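Clusmont Hill Climb

The Clusmont Hill Climb is a motor sport event for cars and motorcycles, run every August on a closed public road above the village of Clusmont. I've been going for longer than I care to admit, first as a spectator and later as a marshal, so forgive me if this entry wanders off now and then. I've tried to keep the facts straight and put my own opinions where you can spot them.

The course

The climb is 3,132 metres long, measured from the start line by the old dairy to the finish board just below the chapel. Drivers go up one at a time against the clock, and the fastest single run wins the class. There are 2 timed runs for each entrant, plus a practice run in the morning if the mist lets anyone see the road (it often doesn't!).

The bottom third is quick and fairly open. Then comes Flulta, a left-hander named after the farm on the outside of it, and this is where most people lose their time. It tightens after you've already committed, and the camber falls away towards the ditch. Beyond Flulta the road goes into the trees for a series of short bends known as the Stairs, and after that there's one long pull to the line. Small cars run out of puff there, and you can hear it from the paddock.

History

The first meeting was put on by Dennis Wragg and Keith Haslam, two friends who had been competing in sprints on airfields and were fed up with cones. They asked the village for the use of the road for one day, and the village said yes as long as the bus could still get through at lunchtime. It still does. Everything stops, the bus goes up, people clap it, and racing starts again.

Wragg won that first year in a home-built single-seater with a motorcycle engine. Haslam went off at Flulta and finished the day helping in the tea tent. The two of them ran the event together for years afterwards and argued constantly about the handicap system, which was dropped when they retired.

Motorcycles were let in later, after a long campaign by Francine Després, who rode sidecars and wrote a great many letters. She then won the sidecar class at her first attempt — a result I still enjoy thinking about.

Classes

The class structure has been fiddled with so often that I won't list every version. At present there are road-going cars split by engine size, modified saloons, sports racing cars, single-seaters, solo motorcycles and sidecars. There's also a class for machines under 700 cc, which takes in all sorts of odd little things and is the one I'd tell any newcomer to watch.

The entry is capped at 60. It used to be first come, first served, but that meant the same people with the same quick fingers every year, so a share of the places is now kept back for drivers who haven't run at Clusmont before.

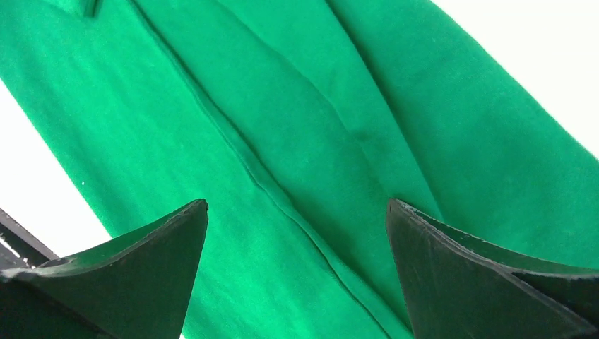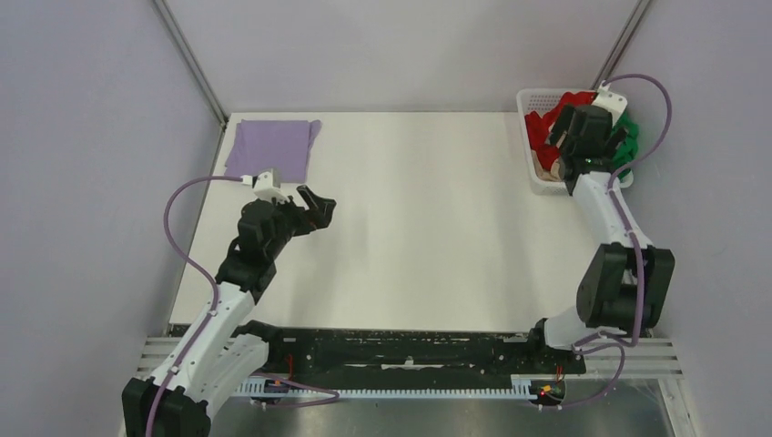 Green fabric in close-up, and a white tabletop with a folded purple cloth and a white mesh basket.

The record

The outright record belongs to Abimbola Sani, who took it in a Votberg single-seater on a cool, dry afternoon when the road was about as good as it gets. She had been second the previous year and had spent the winter working on her gearing for that last long pull. I was on post at the Stairs when she came through, and I remember the noise arriving and leaving and not much in between.

Yayra Quaye has come closest to beating it. His best run was going well until he brushed the bank on the way out of Flulta, and he still came within a whisker. Opinion in the paddock is split on whether he'd have done it with a clean exit. I think he would, for what it's worth.

The Hebden Cup

The main trophy is the Hebden Cup, awarded for the fastest time of the day. A second prize, the Flulta Plate, goes to the driver with the best time through the middle section alone, which gives people in slower cars something to chase. The plate has a dent in it from being dropped at a prize-giving, and there's a healthy argument over who did the dropping.

Watching

Spectators can stand on the banking at the start, in the field above Flulta and on the grass by the finish. The wood is closed to the public during runs. My own favourite is the field, where you get the braking, the turn-in and a good long look at the exit, and the walk up is easy enough if you leave before the road shuts at half past eight. Bring a coat, even in August, and something to sit on. The paddock is open all day and most drivers are happy to chat between runs, though I'd leave them be in the ten minutes before they're called to the line.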